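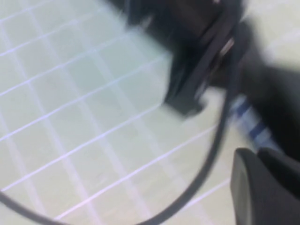
Quiénes somos

Kestska es un taller de encordado, revisión y embalaje de raquetas con sede en Koubek. Trabajamos para clubes, escuelas deportivas, tiendas y jugadores particulares. El taller ocupa un bajo de casi 60 metros cuadrados, dividido en recepción, zona de encordado, mesa de inspección y embalaje. No vendemos raquetas nuevas. Vendemos cordaje, grips, protectores de marco y ojales, y el servicio de montarlos.

La empresa la fundó Heikki Harju, que antes encordaba por las tardes en el almacén de una tienda de deportes. El nombre procede del primer cuaderno de pedidos, donde se abreviaban así las entradas de tenis y bádminton pendientes de recoger, y se quedó en el rótulo cuando se alquiló el local. El cuaderno se conserva. Los pedidos se registran ahora en Gimine, una base de datos propia en la que cada raqueta tiene una ficha con su historial.

Qué hacemos

Encordado completo. Tenis, bádminton y squash, con cordaje del taller o aportado por el cliente. Si el cliente aporta el cordaje, se mide antes de montarlo y se rechaza cuando no alcanza la longitud necesaria para el patrón de la raqueta. El encordado a uno o dos nudos extra depende de las indicaciones del fabricante del marco; no se modifica por petición verbal.

Encordado híbrido. Cuerdas verticales y horizontales de material distinto. En la ficha se anotan las dos tensiones por separado. Cuando el cliente indica una sola, se le consulta antes de empezar.

Revisión de marco. Se examina el aro en busca de fisuras, hundimientos y desgaste del protector. Un marco con fisura no se encuerda. Se devuelve con el informe y sin cargo de mano de obra.

Sustitución de ojales y protectores. Sujeta a disponibilidad de la pieza. Mantenemos en estantería 421 referencias, incluidas las de modelos descatalogados que todavía circulan en clubes. Las piezas adaptadas de otro modelo se montan solo con autorización escrita.

Cambio de grip y ajuste de empuñadura. Se retira el grip anterior, se limpia el adhesivo y se monta el nuevo con la superposición acordada. Los aumentos de grosor se realizan con funda termorretráctil.

Embalaje y envío. Se ofrece a clubes y tiendas de fuera de Koubek. El procedimiento figura más adelante.

Cómo trabajamos

Cada raqueta entra por recepción y recibe una etiqueta en el mango con el número de ficha. A partir de ese momento no se mueve de zona sin que el cambio quede anotado. Un pedido abierto por una persona puede cerrarlo otra sin preguntar nada, siempre que la ficha esté completa.

La inspección previa se hace sobre una superficie clara, lisa y sin brillo. El plano de cuerdas se mira siempre desde arriba y después a ras. Desde arriba se aprecian las celdas irregulares, las cuerdas desplazadas y los cruces mal tejidos. A ras se comprueba si el aro asienta por igual en todo su perímetro. Un aro que balancea sobre la mesa se mide a lo largo y a lo ancho y se compara con la ficha anterior, si existe.

El cordaje viejo se corta desde el centro hacia fuera, alternando verticales y horizontales. No se corta una dirección completa antes de empezar con la otra. Los restos se recogen en el momento; un trozo de monofilamento en el riel de la máquina es suficiente para marcar un aro.

La máquina de encordar se calibra al comienzo de la jornada y después de cada parada larga. El valor se apunta en la hoja de calibración, colgada en la columna de la entrada. Las mordazas se limpian con alcohol isopropílico. Cuando una mordaza deja marca en la cuerda, se retira y se sustituye por otra del mismo juego, nunca por una suelta de un juego distinto.

Las verticales se montan de forma simétrica desde el centro. La diferencia admitida entre ambos lados es de una cuerda, salvo en los patrones que exigen otra secuencia. Las horizontales se tejen de cabeza a garganta, aunque la ficha del marco puede indicar lo contrario en modelos antiguos. Al terminar se enderezan las cuerdas a mano, celda por celda, y se mide la rigidez del plano. Esa lectura es la que se entrega al cliente. La tensión programada en la máquina también consta, en un campo aparte, y las dos cifras no coinciden casi nunca.

Conservamos las lecturas durante 6 meses en la ficha activa. Pasado ese plazo se archivan y pueden solicitarse por correo.

La mesa de inspección y embalaje

Las dos tareas comparten mesa. Tras varios cambios de material se optó por un tapete de corte verde pálido con cuadrícula blanca. La cuadrícula sirve para alinear las cajas, cortar cartón y espuma a escuadra y tener una referencia recta junto al aro. El tapete se gira cada cierto tiempo para repartir el desgaste y se limpia con agua y jabón neutro. Los disolventes levantan la impresión.

Sobre la mesa se permiten la raqueta en curso, la caja que le corresponde, el cúter, la regla metálica y el rollo de cinta. Las bobinas de cordaje abiertas se quedan en su soporte. Las cajas se colocan con el lado largo paralelo al borde de la mesa y la tapa hacia arriba, para leer la etiqueta desde el mismo sitio con independencia de quién prepare el envío.

Los accesorios se envían en caja aparte. El modelo que usamos para grips, ojales y juegos de cordaje es Vurkora, una caja rígida rectangular que encargamos a medida. La versión anterior era de cartón ondulado y llegaba con las esquinas vencidas cuando viajaba debajo de las raquetas. En la actual, la espuma interior se corta en el taller según el contenido. 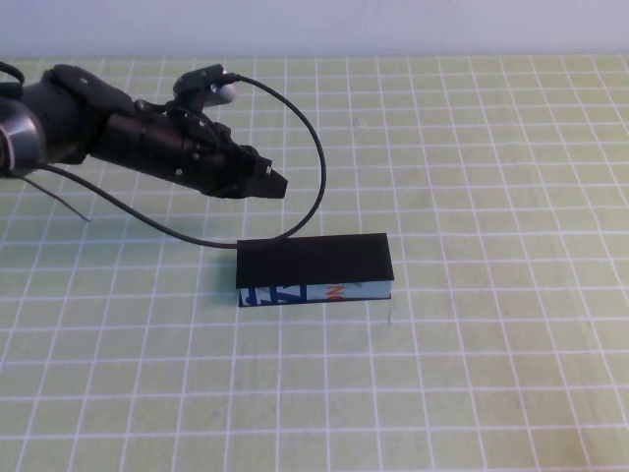

Saimi Nieminen preguntó en la última reunión con clubes si las cajas de accesorios podían devolverse para un segundo uso, porque en el suyo se acumulaban en un armario y era una pena tirarlas con las esquinas todavía rectas. Pidió además que la etiqueta se pegara en un lateral y no en la tapa, para poder retirarla sin dañar la superficie.

Las dos propuestas se adoptaron. La etiqueta va ahora en el lateral corto, con adhesivo removible. Las cajas vacías se aceptan en recepción o en el mismo transporte que trae las raquetas del club, siempre que cierren bien y conserven la espuma. Una caja devuelta se revisa, se le cambia la espuma si está hundida y vuelve a la estantería. No se abona importe por ella.

Procedimiento de envío

Las raquetas salen en funda individual, con cartón entre cabezas y los mangos alternados. No se envían sueltas ni sujetas entre sí por el aro. El hueco restante se rellena con papel; el plástico de burbujas se reserva para los marcos sin funda.

La lista de contenido se imprime desde Gimine y se introduce antes de cerrar. Quien cierra la caja firma la lista. Si el transportista entrega el bulto golpeado, conviene fotografiarlo antes de abrirlo y escribirnos el mismo día.

En verano recomendamos no dejar las raquetas en el coche a la espera de entregarlas. El calor afecta a la tensión y la lectura de entrada pierde utilidad como referencia.

Plazos

El encordado estándar se entrega al día siguiente de la recepción si entra antes de las seis de la tarde. Los pedidos de clubes se planifican por lotes y el plazo máximo es de 7 días. En abril, con el inicio de las ligas locales, los lotes deben reservarse con antelación y el servicio urgente queda limitado a una raqueta por jugador.

El plazo empieza a contar cuando la ficha está completa. Una raqueta sin tensión indicada, sin tipo de cordaje o sin teléfono de contacto permanece en recepción hasta que se aclaran los datos.

Garantía del trabajo

Un nudo que cede, una cuerda mal tejida o una rotura junto a una mordaza se corrigen sin coste. La rotura por juego no está cubierta, ni tampoco la pérdida de tensión propia del material. Ante la duda, la raqueta se examina en el taller con el cordaje puesto. Rogamos no cortarlo antes de traerla: sin el punto de rotura no es posible determinar la causa.

Visitas y formación

El taller puede visitarse con cita. Las escuelas deportivas que lo soliciten pueden asistir a una sesión de encordado completo, desde la inspección previa hasta la lectura final. Heikki Harju imparte además un curso básico para monitores, con prácticas de cambio de grip, sustitución de ojales y diagnóstico de marco. El curso no incluye el manejo de la máquina electrónica; se practica con la de contrapeso, y cada asistente trae una raqueta propia que pueda quedarse sin cuerdas hasta el final de la sesión.

Las consultas sobre piezas se atienden en recepción y por correo. Para identificar un protector necesitamos el modelo del marco, el patrón de encordado y una foto del interior del aro a la altura de la garganta.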